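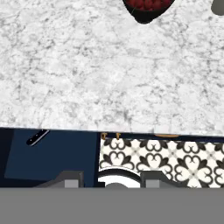

The Kitchen Class at Pundcombe

By Tove Riis

The robotics elective at Pundcombe owns one robot arm, and for most of the school year it stays bolted to its stand with a sheet over it. The students work on screens. They write their programs for a simulated arm in a simulated kitchen, and they get time on the real one only after the simulated one has stopped knocking things over.

The kitchen has a marble counter, navy cabinets and a black-and-white floor. The teacher, Dönmez, picked it over the plain gray room that came with the software. He had taught the class in the gray room for two years and found that students wrote code that worked there and nowhere else. A counter with veins in it is harder for a program to read than a blank table. So is a bowl of dark fruit in a dark bowl.

Each team gets the same job, called the plate task. The arm has to find a plate, bring the gripper to the food on it, close, lift, and put the food down somewhere else on the counter. A team runs its program 200 times with small changes to where things stand. The passing mark is 195.

Most first tries come nowhere near that. In December, a team that named itself Veltar had a program that treated the edge of the cutting board as the rim of the plate. They spent two weeks on it. The fix was four lines long.

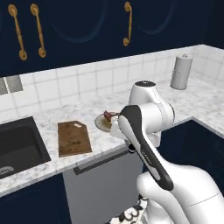 The approach is where most teams lose their points. An arm that comes in from the right has to get its elbow up and over without swinging into the wall cabinets, and then lower the gripper beside the plate without touching the rim. If it touches, the plate slides, the food moves, and everything the program worked out a moment earlier is wrong. Some teams slow the last part of the move to a crawl. Others stop and look again before they close the fingers.

Boltholm, the other team to finish early, took the second approach. Their program checks the position of the food twice and gives up if the two answers disagree. Giving up counts as a miss, but it is a cheap one, and the next run starts clean. They reached the passing mark on their 326th version. They kept all of the old ones in a folder, and Dönmez now uses a few of them in class when he wants to show how a program fails.

Grades are based on the notebook as much as the score. Students write down what they changed, what they expected and what they got. Dönmez reads these every other week and writes back in pencil, mostly questions.

The class shows its work to families on 27 May 2018 in the school library. Both finished teams will run their programs on the screen first and on the real arm after that, with a sponge on a paper plate.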